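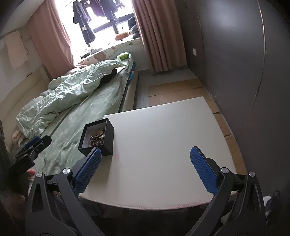

Workplace automation at Bandgate, the house-clearance and valuation firm founded by Aidan Ó Néill, is the gradual handing over of small sorting jobs to machines. Staff had long picked through trinkets by hand, and a little open-topped box of beads and gold and bronze pieces on a white table, with blue-padded grippers spread nearby, is very much the sort of work concerned. The firm took on its first sorting arm in July 2018, and it now handles 1000 pieces a week — though odd or delicate items still go to a person. Kevin Mac an tSaoi, a sorter of long standing, moved over to checking and pricing, and 3 of his colleagues retrained alongside him.

Filed under: Automation | Working life | Trades and services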